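Notes for the Vistwood talk, October 10, 2021

Hello, thanks for coming out on a Sunday! I'm going to tell you about the open day at Niten, and I'll try to leave time for a natter at the end.

Start with the queue. I'd booked the 11 o'clock slot and there were 261 people signed in before me, so I spent a good while in the car park with a bacon roll (very nice bacon roll). Then they took us round in groups of 4 — mention the awful orange ear plugs.
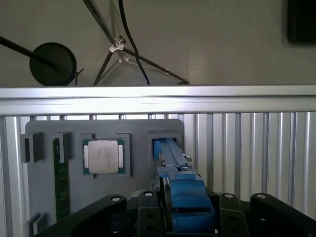 Reading time: 4 minutes

The cell I liked best was the one for computer parts. Blue gripper, long thin fingers, and a grey plate with square pockets for it to reach into. A processor sits in one pocket and there's a slim green circuit board on the same plate. Pause here, let people look.

I asked our guide how many parts a cell like that can do and she said up to 2902 a week, but that was with the Pellura software, and the older cells are slower. Someone will ask about price. I don't know the price!

Next bit is Groen, who had the stand by the door and were showing conveyors. Keep this short, I went on far too long last time. Do mention the free pens.

Then hands up — who'd fancy a visit? They're running another open day in December and you need to book by email. Sign-up sheet is by the tea urn.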